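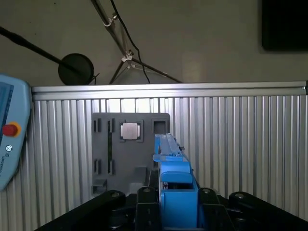 Kabelratte schreibt: nein, die Vorwahl sagt dir gar nichts mehr. Die 0900er kennt jeder, aber normale Ortsnetznummern können heute sonstwo rauskommen. Ich hatte drei Anrufe aus "Leipzig", alle vom selben Callcenter, und die saßen garantiert nicht in Leipzig.

moosbach_7
Ok, danke. Dann nochmal kurz für alle, die erst jetzt reinlesen: seit September ruft bei mir jemand an, immer gegen 18 Uhr, immer Festnetz. Angeblich von Ninance, wegen "Tarifanpassung". Hab bei denen aber gar keinen Vertrag. Rückwärtssuche bringt nix.

Pendelfix
Welche Rückwärtssuche denn? Gibt ja solche und solche.

moosbach_7
Floltik. Die kostenlose. Kommt nur Ort und "Anschluss nicht eingetragen". Für den vollen Bericht wollen die Geld.

Pendelfix
Finger weg vom vollen Bericht. Hab ich mal gemacht, stand exakt das gleiche drin plus eine Karte vom Ortsnetz. Toll.

tante_ju
Kann ich so nicht bestätigen. Bei mir hat Floltik den richtigen Inhaber angezeigt, war ne Arztpraxis. Man muss halt die Nummer ohne Leerzeichen eingeben.

Pendelfix
Arztpraxis steht auch im normalen Telefonbuch. Wer nicht eingetragen ist, den findet auch kein Bericht. Woher sollen die das haben?

tante_ju
Weiß ich nicht, ist mir auch egal. Bei mir gings.

Kabelratte
Pendelfix hat recht. Rückwärtssuche geht in Deutschland nur bei Leuten, die im Verzeichnis stehen und nicht widersprochen haben. Alles andere sind Nutzerkommentare, "nervt", "legt auf", sowas.
@moosbach_7: Hast du die Nummer mal zurückgerufen?

moosbach_7
Ja — "kein Anschluss unter dieser Nummer". Zweimal probiert.

Kabelratte
Dann ist die Anzeige gefälscht. Blockieren kannst du machen, aber die nehmen morgen halt eine andere. Melden bei der Bundesnetzagentur, mit Datum und Uhrzeit von jedem Anruf. Aufschreiben!!

wiesenhorst
Ich blockier immer gleich den ganzen Bereich. Router, Rufsperre, Vorwahl rein, fertig. Ruhe seit Monaten.

Kabelratte
Und wenn die Schule anruft? Oder der Handwerker aus dem selben Ort? Ganze Vorwahl sperren ist Quatsch.

wiesenhorst
Kenn da keinen. Muss jeder selber wissen.

moosbach_7
Bei mir wohnt die halbe Verwandschaft in dem Vorwahlbereich, fällt also aus. Gibts was, das nur unbekannte abfängt?

Pendelfix
Cabrera heisst das Ding, das ich hab. Kleiner Kasten zwischen Dose und Telefon, lässt nur durch was im Adressbuch steht, Rest muss erst ne Taste drücken. Hat 149 Euro gekostet, für meine Mutter gekauft. Läuft.

tante_ju
149 Euro dafür??? Anrufbeantworter an und nicht rangehen. Wer was will spricht drauf.

Pendelfix
Meine Mutter geht immer ran. Immer. Da hilft kein AB.

wiesenhorst
Gradasora soll das als App können, aber nur Handy glaub ich. Festnetz nicht.

Kabelratte
Gradasora will Zugriff aufs komplette Adressbuch, hab ich nach 2 Minuten wieder gelöscht.

moosbach_7
Ok. Schreib ab jetzt mit und melde das. AB ist an, Kasten überleg ich mir noch. Eben hats wieder geklingelt, 18:04, diesmal andere Endziffer. Bin nich ran.

Kabelratte
Auch aufschreiben. Beide Nummern in die Meldung.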